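Workshop notebook, finishing bench
February, entry started 7:40 a.m.

Waterborne topcoat over dark stain, second round of adhesion and wipe tests. Panels are the Nudilia door blanks, raised molding, same stock as the first round. Katsuhiko Minami prepped half of them and I did the rest. His are marked K on the back edge.

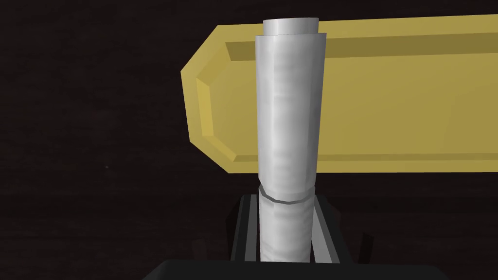
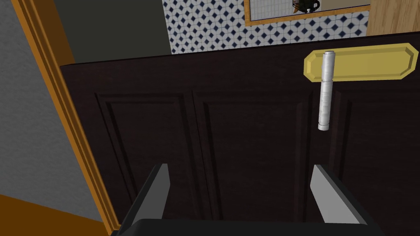
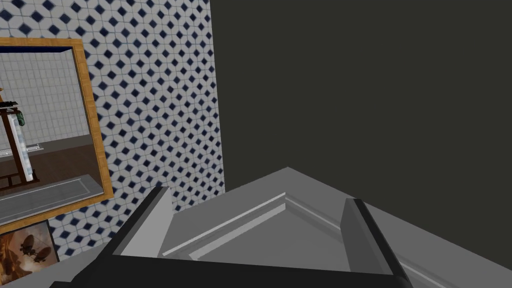 Sanding sequence as before up to the stain. Stain is the Lulivwood espresso, wiped, not sprayed. Left overnight. The K panels got a washcoat of dewaxed shellac before the topcoat, mine went straight to topcoat. That is the only intended difference. Unintended: my last two panels sat nearer the heater and skinned over early, so I pulled them from the comparison.

Topcoat is Nieminen satin, unthinned, three coats by HVLP. Scuffed between coats with a 500 pad on the flats. The molding profiles I did by hand with a worn gray pad, which still cut through on two outside corners. Touched in with stain on a small brush. The touch-ups read slightly red under the bench lamp and fine by the window.

Results so far:

Cross-hatch tape pull, flats. K panels clean. Mine show small flakes at the intersections, worse across the grain.
Cross-hatch on the molding. Not done, can't get the cutter flat on the profile. Need a different method.
Wet rag, 100 strokes. No color on the rag from K panels. Light brown tint from mine, stopping after the first few strokes.
Alcohol spot, 25 minutes under a watch glass. Faint ring on both. K ring is softer at the edge and may be the shellac moving. Recheck after a longer cure.

The stain is probably not dry enough for a water-based coat to bite without something in between. The can says overnight, but the shop has been cold and I don't trust the can at that temperature. Katsuhiko thinks it is oil left sitting in the corners of the recesses, where the rag doesn't reach. Both could be true. His version would explain the slow-drying line along the inner bevel but would not explain the flaking out on the flats.

To do:
Repeat without shellac, stain left three days.
One panel with the corners dry-brushed right after wiping.
Try 2000 grit and paste wax on a spare for the sheen comparison Cokgate asked for. Low priority.
Strain the topcoat through the finer cone. Found grit in the second coat on K4.
Gun needle is sticking, cleaned it twice, packing may need replacing.

Panels are on the upper rack, face up. Don't stack them yet.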